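We use cookies to keep you signed in and to remember which threads you have read. Accept | Manage

Drellthorpe Makers' Board > Clubs and Schools > Block sorting with the Dolov arm

Last updated 2021-05-28

tinfoil_teapot
Hello all, and sorry in advance for the long post, I do go on a bit. I help with the after-school robotics club at Jiltcombe and we've entered the block sorting task in the Sitompul Cup. The arm has to pick coloured blocks out of a heap and put each one in its own tray, and the heap is the bit that has us stuck. Give it a block on its own and it's lovely to watch. Give it a pile and it dithers, grabs at the join between two, and comes up with whatever it can.

The children have been at this since February and they've been marvellous about it, but the wrist camera is giving us a headache. As soon as the arm gets moving the colours run into each other, and orange is the worst of the lot – under the lights it goes nearly yellow at one end and the program decides it has found something else entirely. 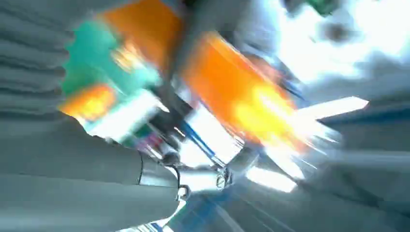 We've tried slowing the whole arm down, which helps with the colours but eats the clock, and each run is only 5 minutes long. One of the older girls wants to make the arm stop dead before it looks. I'm inclined to let her try, though I do wonder if we ought to be fixing the lighting first. What would you do?

marrowfat
Let her try it! We did the same with our Year 9 lot and it was the best thing we changed all term. Stop, wait a moment, take the picture, then go. You lose a little time on each pick but you stop chasing wrong colours all over the table, so it comes out about even, and everybody's a good deal calmer.

old_gearbox
I'm going to disagree, kindly I hope. Stopping only hides the trouble. If orange is turning yellow then you've got too much light and too long an exposure, and it'll still be too bright with the arm parked. Fix the exposure by hand in the Dolov settings, don't leave it on auto, and hang a bit of tracing paper under the lamp. Ours went from hopeless to up to 20 blocks in a run after an afternoon of that.

marrowfat
Fair point about the auto setting, I'd forgotten how much it wanders. I still think stopping is easier for the children to understand, mind you. They can see why it works, and exposure is a hard thing to explain to a ten-year-old at the end of a school day.

old_gearbox
Oh, I don't know – give them a torch and a phone camera and they'll have it in no time. Mine did.

tinfoil_teapot
Thank you both, this is ever so helpful. I think we'll split into 2 groups next session, one on the stopping and one on the tracing paper, and then put both changes together if they get along. Does anyone know whether the Cup lets you bring your own shade for the lamp? I've read the rules twice and can't find a word on it.

marrowfat
They let us have one last time, as long as it wasn't fixed to their table. I'd write and ask, though, to be on the safe side.

5 replies | Share this thread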